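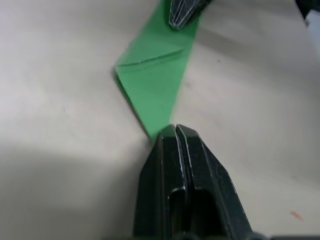

Work on the folding booklet has moved on since the February report, and most of the money released for the first half of the grant has now been spent. The main task over the summer was to settle the order of folds for the paper plane, the model most people at the Trondosley sessions ask for first. The awkward stage is the one where the paper has become a long green strip with a corner pointing out to the left and a crease across the middle. In the old leaflet this was step six and had one line of text. It now has its own page.

Progress report to the Grornus small grants fund
Project: Plain Paper, Trondosley
Prepared by Nest Ellis
September 14, 2022

What the grant was for

The grant covers a printed booklet of 18 paper models, a supply of coloured paper, and 12 folding sessions held in Trondosley. The booklet is meant for people who have not folded anything since school. Each model has to be possible on a table top with no glue or scissors, starting from one sheet.

Where the booklet stands

Drawings are finished for 11 models and in rough for a further four. The other three have been chosen but not drawn. Elin Howells is doing all the drawings by hand and Emrys Lloyd is setting the pages. We had hoped to be at 14 finished drawings by now. The plane took longer than planned, and two of the simple boxes had to be redrawn when we changed the paper size.

The text for the finished models has been read through by Bevan, the printer, for layout only. They asked for wider inside margins, as the booklet is to be stapled and has to lie open while both hands are busy. We have agreed to this. It costs us one extra sheet per copy.

Paper

We are using green and orange for the plane pages. The first order from Illine came in seven colours and we found that the pale ones did not show a crease well under the hall lights. Green was the easiest to follow, so the second order was mostly green with a smaller amount of orange. Both tables are covered in beige paper before we start, and the flat green sheet is easy to pick out against it.

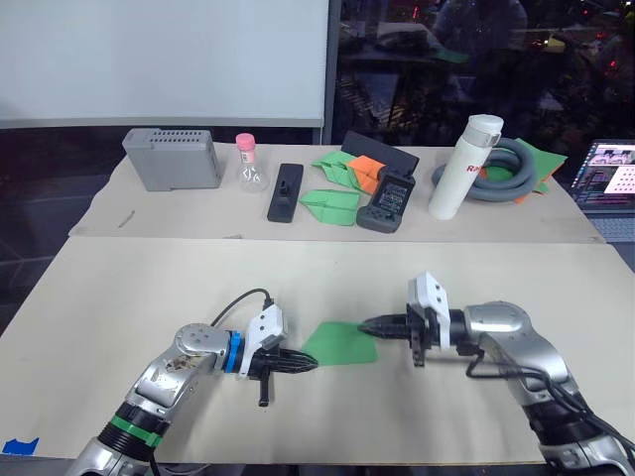 Eleri Skyrme wanted to know if people should be starting from a square at all, given that most of them will only have ordinary printer paper at home. She made the point in her comments on the second draft and we think it is a fair one. The booklet will now have a page at the front on cutting a square from a longer sheet, and four of the models have been marked as suitable for a rectangle. The plane will be shown both ways. This does bend our own rule about scissors, although a careful tear along a fold does the job just as well.

Sessions

Seven of the 12 sessions have taken place. Total attendance so far is 94, counting each person once per session. The spring sessions were fuller than the summer ones. We cancelled none, but the fourth was moved to a smaller room at short notice and a few people did not find it.

The layout has stayed the same throughout. Folding is done on the front table, and the finished planes go on the table behind along with whatever drinks and odds and ends have collected there. Having a finished plane in view helps more than another diagram would. People look up, compare, and go back to their own sheet.

The long, narrow start gave us some trouble. A thin rectangle laid flat looks simple, but the first fold needs the two edges to meet exactly, and any error there is doubled by the time the wings go down.
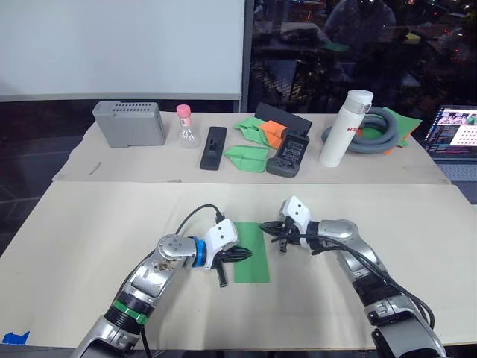 Make the first crease lightly and only press it hard once the corners agree, was Eglė Rimkutė's advice when the draft page went round. The wording in the booklet has been changed to say this, and the drawing for that step now has a dotted line for the light crease and a solid one for the firm crease. We will use the same two lines in all the other models, which means going back over five drawings already marked as finished. Elin expects that to take her two weeks.

The plane

The last steps have not changed from the first draft. The body is turned, the wings are opened out flat and the nose is checked for straightness. We dropped the optional tail fold. It added a page and the planes made without it were tidier.

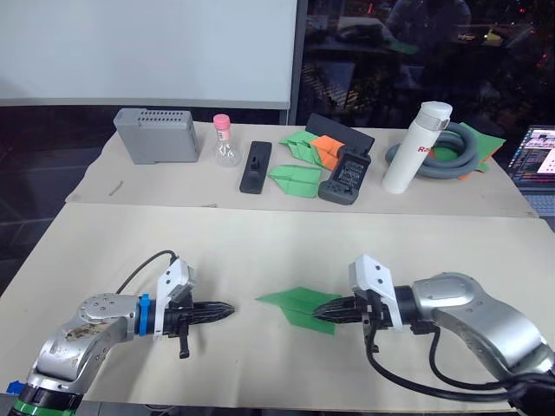

Green paper plane with its wings spread flat, front table, Trondosley.

Spending

Paper has come to £184 against a budget of £210. Table covering and tape were £94, a little over what we allowed. Room hire is on budget. The print costs have not been invoiced and will fall in the second half of the grant – the extra sheet per copy can be met from the paper underspend if the run stays at the number agreed.

Next steps

The four rough drawings are to be finished first, then the corrections to the crease lines, then the last three models. The remaining five sessions have been booked in the usual room. We will use them to try out the printer paper versions before those pages are fixed.

We would like to ask for one change to the grant terms. The final booklet is due at Grornus at the end of February, and we would be glad of a further month so that a proof copy can be used at the last session. No extra money is needed for this. Emrys can send the current page proofs if they would be of use in deciding.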